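Hurby Flat Cloth, light green or light blue

Sold in packs of 6 or 8

The Hurby is a cloth. We have tried to find something grander to say about it and Maysoun Karaki, who writes our labels, has given up. It wipes, it dries, it goes in the wash with the towels and comes out again looking much the same.

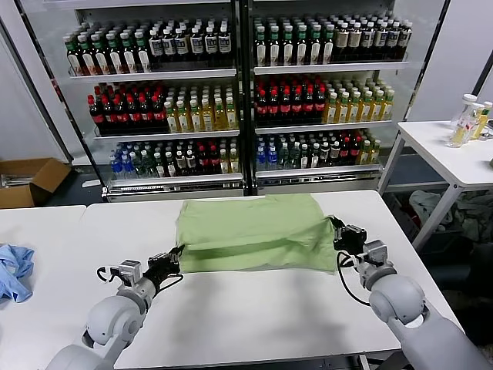 Hurby in light green, part folded. Light blue to the left.

Our old supplier, Majali, made a thicker one that took two days to dry and smelt of pond by the second. The Hurby is woven for us by Barari and dries overnight on a radiator, or by lunchtime on a line if the weather is in the mood.
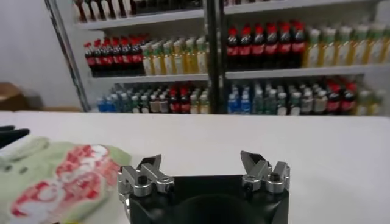 Wash before first use, please. New cloths shed a bit of fluff, and it will end up on your wine glasses -- we've had the letters. Warm wash, no fabric softener. Ironing is allowed but we'd worry about you.

Trade buyers: full cartons hold 3000 and come on a pallet, so do measure your doorway. Ask for Rasha Daher at Stendulero.

Green is in stock. Blue packs of 8 are back in November.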